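**Buying our first robot arm, a thread.** I've been saving these notes since July and people keep asking, so I'm dumping the lot. Small shop, one line, we pack novelty bath toys and party favors. 1/15

2/ The budget line started life as "robot, 1". That was the whole entry! Shuk-fan Chu, who signs off on our equipment, sent it back with a single question mark. Fair.

3/ So I broke it up. Arm. Gripper. Stand. Guarding. Cables and air. Install. Training. Spares. The arm ended up being less than half of the total, and I had gone in thinking it was nearly all of it.

4/ We got quotes from Brundesska and Iturra. Brundesska bundles everything into one number, which is lovely to read and awful to compare. Iturra itemizes down to the bolts. I made Brundesska redo theirs in Iturra's layout and they were super nice about it.

5/ Best money so far: a short simulation license from Sovlow, before we ordered any hardware. You load the arm, load the gripper, load your part, and find out which of your ideas are silly while they're still cheap.

6/ Our parts are small, lumpy and every one has bumps in a different spot. I modeled a few of the worst ones and started on pick and hold with nothing else loaded. Bins and conveyor come later, once I trust the grip – the surroundings eat up a lot of setup time. 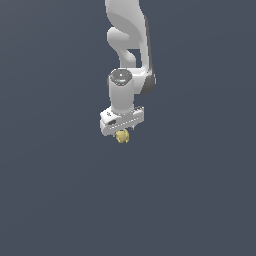
7/ Do you need to pick the gripper before you pick the arm?

Pick them together. The gripper's weight comes out of what the arm can lift, and its length comes out of your clearance. We had an arm we loved on paper that got a lot less lovable once the gripper was added to the sheet.

8/ For us that meant checking payload with gripper plus part plus the cable bundle hanging off it. Our parts weigh next to nothing. The gripper is the heavy thing! I'd never have guessed that a year ago.

9/ Fingers are their own line now. Standard fingers come in the box, but I put in money for two custom sets, because I fully expect the first set to be wrong. Mokeck does soft fingertip pads in packs of 100 or 250. We're pricing the 100 until we know how fast they wear.

10/ Cycle time: our packing station needs 454 parts an hour to keep up with the line. Please work out your own number before you talk to a salesperson. Both vendors led with top speed, and top speed told me very little about a full trip from bin to tray and back.

11/ Also, plan for misses. I'm budgeting as if 92 percent of picks go right the first time, and a person handles what's left. If we do better, great, she gets to do other stuff. That one row changed the payback math more than any discount did.

12/ Things I forgot and had to go back for: a second air drop, a lockable cabinet for the controller, freight (ouch), and a day of lost output while the stand gets bolted down. Check whether your floor can take anchors. Ours can on the east side only, so the whole cell moved.

13/ Lead times matter as much as price. The arm is quick. The guarding is slow. If you order in the order you're excited about, you'll have a shiny robot sitting in a crate – so we're ordering guarding first, even though it's the most boring purchase of my life.

14/ Support contracts: Iturra will sell one year at a time, Brundesska wants three up front. I went with one in the plan. We'll know so much more after twelve months, and I'd love to have that money free for a second set of tooling.

15/ Revised budget went back to Shuk-fan on 19/10/2024 and there was no question mark this time!! Waiting on the final signature. If you've bought soft fingertip pads in bulk, please tell me how long yours lasted, I've got one blank cell left in the spares tab.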